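Bellow Household Manipulation Set: Data Card

Maintained by the Cernorano data group. Contact: Ngozi Olatunji.

Summary

Bellow is a collection of teleoperated demonstrations for training manipulation policies. Each episode pairs camera video with joint positions, gripper state and a written task instruction. Collection took place at the Hetutton site. The set is intended for imitation learning and for pretraining models that are later tuned on a narrower task.

Contents

The current release covers 4 task families: picking and placing, stacking, handling soft goods, and handling flexible items such as hoses and cable. Every family was recorded by at least 2 operators. Episodes that ran longer than 80 seconds were excluded from this release and are held for separate review.

Episode record

Each episode directory holds the following:

video: one file per camera
states: joint positions and gripper opening, sampled on a shared clock
actions: commanded targets at the same rate
meta: operator code, station code, task family, instruction text, outcome label

Outcome labels are success, partial and failure. Failures are included in the release and should be filtered out by users who need only completed tasks. Partial is assigned when the object was moved as instructed but the arm did not return to its rest position.

Collection procedure

Operators completed a training period before their episodes were accepted. At the start of a session, the operator read the instruction, confirmed the station code and began recording. Objects were rearranged between episodes. Operators took a break after every 40 episodes, and station checks were logged at that point. Sessions were not held on Wednesday, when the stations were calibrated.

Instructions were written by the operators and then edited for spelling only. As a result, the same object may be named in different ways across the set. Users training language-conditioned policies should expect this variation and should not assume a fixed vocabulary.

Recording environment

The room was in ordinary use throughout collection. Lighting, background objects and the people present vary from one session to the next, and the images were not cleaned or cropped to remove them.

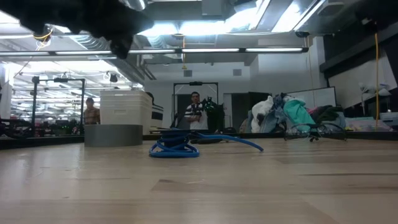 View from a fixed camera: arm and gripper at upper left, coiled blue tubing on the floor, two people and black metal frames farther back.

Privacy

Staff at the site gave written consent to appear in the video. Audio was not recorded. Requests for removal should be sent to the contact named in this card, with the episode number where possible.

Known limitations

All episodes come from a single site. The arm may be out of focus where it passes close to a camera. Station codes were entered by hand before February and contain some errors; corrected codes are given in the Eze index file, which takes precedence over the meta record.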